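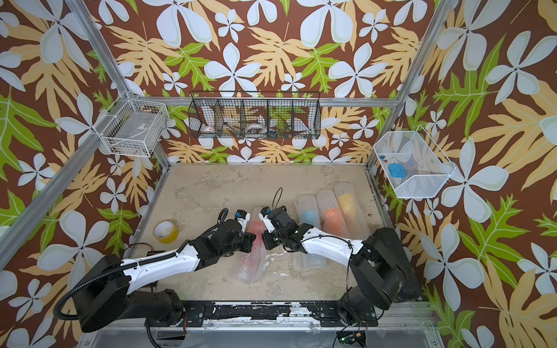
Ivham shared workshop - two-arm cell
Progress report, 6 September 2019
Prepared by Sotiris Kokkinos

Status: on schedule, nearly 30 percent of the grant unspent.

Mechanical. Both arms are bolted to the front rail on slotted black plates. The aluminum extrusion frame encloses the workspace, and the tool baskets hang from it. The finish on the strip between the arms is peeling and will be redone in February.

Electrical. Wrist cables were rerouted after the second snag. The hose on the left arm still has too much slack at the shoulder. Karras quoted 8 days for shorter leads.

Handling tests. Current work is on bubble-wrapped rolls, gripped from both sides at once. The loose wrap at the ends confuses the width estimate. The target set with Skaritz is 3000 cycles without operator help - not yet attempted.

Requests. Approval for 2 spare gripper motors from Ellex, and a decision on the tabletop, which is scuffed and smudged.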